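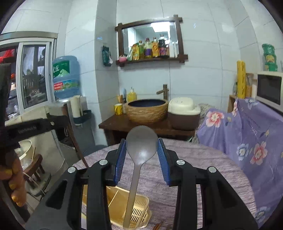

The recommended books page on my site is mixing two lists, and I cannot find out why. I keep one list for solar power and home energy, and another for earth science, and both are built with the Zutier list plugin. Until the last update they stayed apart. Now titles from the first list come up inside the second, with the wrong summary under them. I expected the lists to work like the pale yellow utensil basket under the spoon, with its divider inside, where what you put on one side stays on that side. Please tell me if I have set something wrongly or if it is a fault in the plugin.

Ticket opened by: Nawal Tawfik
Product: Zutier book lists, on the Fluris theme
Status: Solved, waiting for plugin update
Priority: Normal

What I see

The earth science page should show 11 books. It shows the right number, but some of them are solar books. For example, a guide to roof panels stands between two books on volcanoes, and the text below it speaks about magma. The cover is correct and the link goes to the correct book. Only the place and the summary are wrong.

On the solar page everything looks right to me, but a reader wrote that she saw a book about fossils there on her phone. I could not repeat this on my own phone.

What I have tried

Cleared the cache of the plugin. The page was correct for one visit, then wrong again after I reloaded it.

Cleared the cache of the browser and used a second browser. No change.

Switched from Fluris to the default theme. No change, so I believe the theme is not guilty. I switched back after.

Deleted the earth science list and made it again by hand. It took the whole evening, and the same fault returned as soon as I saved.

Turned off the other plugins one after another. With Gurkotero turned off (I use it to shorten the long summaries) the titles are still mixed, but the summaries follow the right books. I do not know what this means, but I write it in case it helps you.

Reply from support

Thank you for the clear report. Could you please send the list numbers for both pages? You find them in the plugin settings, in the column next to the list name. Please also tell us if the lists were imported from another tool.

Nawal Tawfik

The solar list has number 4. The earth science list has also number 4. I had not noticed this before, I am sorry. I thought the number was only the order in the menu.

Yes, both were imported in May from Dubey, which I used before. The export file had 70 books in it, all together, and I separated them afterwards in Zutier. A third list, with books for children, has number 5 and never had this problem.

Reply from support

That explains the mixed titles. When a list is made from an imported file it keeps the number of the file, and the new version reads books by this number and no longer by the list name. Please do the following:

1. Make a copy of your lists with the Export button.
2. Open the earth science list and choose "Assign new number".
3. Save, then clear the plugin cache once.
4. Open Gurkotero and press "Rebuild summaries". It stores the short text by position in the list, so it still holds the old order.

Please do step 4 last. If it is done before the cache is cleared, the old order is stored again.

Nawal Tawfik

I did the steps in this order. The button "Assign new number" was grey at first. I had to unpublish the page, and then I could press it — maybe you can add this to your instructions.

Both pages are now correct on the computer and on the phone. I reloaded them many times and also looked again the next morning. The reader who wrote to me says her page is fine too.

One small thing remains. In the summary of the roof panel book the last sentence ends with "[...]" although the full text is short enough to fit. Is it a setting in Gurkotero?

Reply from support

Yes, it is the option "Always mark as shortened". Turn it off and rebuild the summaries one more time. We have added the note about unpublishing the page. A warning for lists with the same number is planned for the next update, and we will leave this ticket open until then.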